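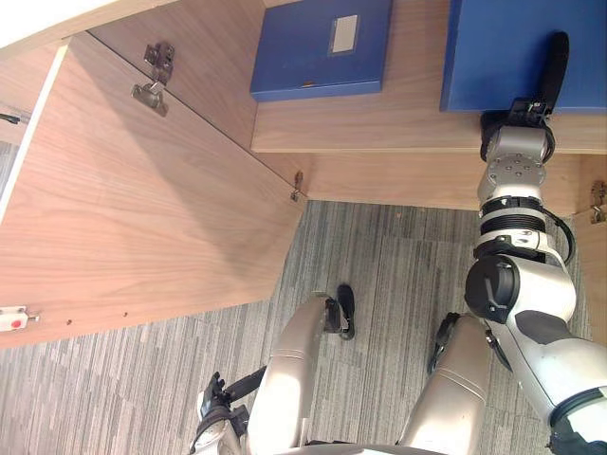
File box

A file box (also box file, document case or, in some catalogs, archive case) is a stiff, lidded container for loose papers, made to stand on edge or lie flat on a shelf. It is usually grouped with office supplies, though a good share of file boxes end up in homes, where they hold tax papers, manuals and school records. The term is used loosely. Sellers apply it to anything from a slim case about the size of a ring binder to a deep carton that takes hanging folders, and there is no agreed point at which a file box becomes a storage box.

Construction

The common flat type has a base, a hinged lid and some form of catch. Older ones were made of board covered in paper or cloth, often with a spring clamp inside to hold the sheets down. Plastic took over much of the market because it is cheap and wipes clean. Makers also say that it lasts longer. This is repeated widely and rarely backed up. Thin plastic lids tend to split along the fold, and once the fold goes the box is finished, while a board box with a torn hinge can be taped.

Most have a place for a label. On a box meant to stand upright the label goes on the spine, where it can be read from the front of the shelf. Labels placed on the broad face are easy to read when the box lies flat and of no use when it is filed upright between others. Some makers supply both.

Color

Blue, black and gray are the usual stock colors. Color coding, in which each color stands for a department or a year, is a standard recommendation in filing guides. Its value is doubtful in small offices. A system needs every user to remember the code and the supplier to keep making the same shades, and neither can be counted on. The Rullel range was sold partly on its color system, but the printed key that came with the boxes was a separate card and was easily lost.

Storage in cabinets

File boxes are kept on open shelves or in cupboards with doors. Low wooden cabinets with concealed hinges are common in offices and meeting rooms. These hinges sit inside the door, with a round cup let into the wood and an arm fixed to the side of the cabinet, and they can be adjusted with a screwdriver when the door sags. A sagging door is often blamed on the weight of the papers inside. The papers rest on the shelf, however, and loose hinge screws are a likelier cause.

Shelf depth matters more than most buying guides admit. A deep shelf invites a second row, and boxes in the back row are seldom taken out. Laying boxes flat makes good use of a low shelf but means lifting the upper ones to reach those beneath. Mixing large and small boxes on a shelf wastes space beside the smaller ones, which then fills with odds and ends.

Claims about capacity

Capacity is normally given in sheets, and the figures should be read with care. Nestska listed one of its large boxes at 2,574 sheets, later changed to 2,493 with no change in the stated dimensions. Neither catalog said what weight of paper had been used or how tightly it was packed. Used paper takes up more room than new paper because of staples, creases and plastic sleeves, so a box filled from a working office will hold fewer sheets than the listing suggests.

A survey by the supply firm Memov, covering 708 offices, reported that staff found papers faster after moving from folders to file boxes. The survey is still quoted in sales material. It relied on what staff said and included no timing, and the offices had sorted their papers during the move, which may explain the whole result.

Origin

The origin of the modern form is disputed. Company literature from Desjardins credits the firm with the first hinged file box with a label window. Murray Hawthorne, in a short history of office furniture, pointed out that the claim rests on 2 undated catalog pages and that similar boxes were already being made by bookbinders. No patent in the firm's name has been produced.

See also

Ring binder
Filing cabinet
Magazine holder
Cabinet hinge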